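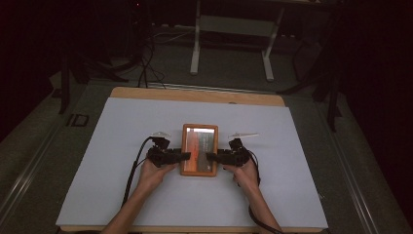 *Head camera view: two hand-held grippers holding a small wood-bordered panel upright.*

# Flemgate two-hand set

Demonstrations of two-handed handling at a table, recorded for training the Drastano policy. Each example is one person using a pair of hand-held grippers, one per hand. No robot arm is used in this set.

## Contents

- 1634 episodes in total
- 641 of these are two-hand holds, where both grippers press on the same object
- 52 objects, listed in `objects.csv`
- one head view per episode, plus jaw opening for each gripper

Last changed Nov 15, 2019. Episodes recorded before February used an older jaw and are kept apart in `old_jaw/`. Don't mix them with the rest unless you rescale the opening values first.

## How an episode is recorded

1. Place one object on the white sheet.
2. Start with both jaws open and in view.
3. Pick up, turn or hand over the object as the task card says.
4. Put it down and let go with both hands.

If the object is dropped, finish the episode anyway and mark it `drop`. Dropped episodes are in the count above.

## Known problems

- The grippers are cabled, and a cable sometimes crosses the object.
- Glossy surfaces throw glare. Labels for these were done by hand.
- The far side of the room is dark. Crop to the table before training.
- Left and right opening values are swapped in 40 episodes, see `swapped.txt`.

## People

Recording: Kulap Hemmin, Sombat Onsri. Labels: Kanyarat Wannasri. Send corrections to Mateja Kadrić with the episode number.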